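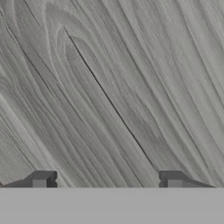 Can You Really Tell a Tree's Age by Counting Rings?

You have probably heard this one: count the rings in a tree stump and you get the tree's age. One ring, one year. Easy! But should you believe it?

Mostly, yes. Let's poke at it first, though.

In places with a cold winter, a tree grows fast in spring and makes pale wood. Later in the summer it slows down and makes darker wood. Then it stops until the next spring. A pale band plus a dark band makes one ring.

Now for the trouble. What if a dry spell hits in June and the rain comes back in July? The tree may slow down, then speed up again. That can leave two dark bands in one year, and scientists call the extra one a false ring. In a really terrible year, a tree might not make a whole ring at all. And many trees in warm, wet forests grow all year long, so their rings can be faint or missing.

So what about signs that say a tree is 800 years old? Ask how they know. The town of Burketwood had a sign like that next to its biggest oak. The sign went up in 1985, and it said the oak sprouted in 1438. That is a very exact year! Begoñe Gallardo, who studies old trees, wanted to see the proof. She used a thin hollow drill to take out a core, a stick of wood no fatter than a pencil. The middle of the oak had rotted away, so the oldest rings were gone. Her best answer was "at least 400 years." The sign makers had guessed from how fat the trunk was.

Is a fat tree always an old tree? No. A tree with plenty of sun and water can get thick in a hurry, while a skinny one on a rocky hill may be much older.

How do scientists catch mistakes, then? They compare lots of trees from the same area. A dry year should show up as a thin ring in most of them. If one tree has an extra ring and its neighbors don't, somebody needs to look again.

Words to know
Core: a thin stick of wood taken from a trunk
False ring: an extra ring made in the same year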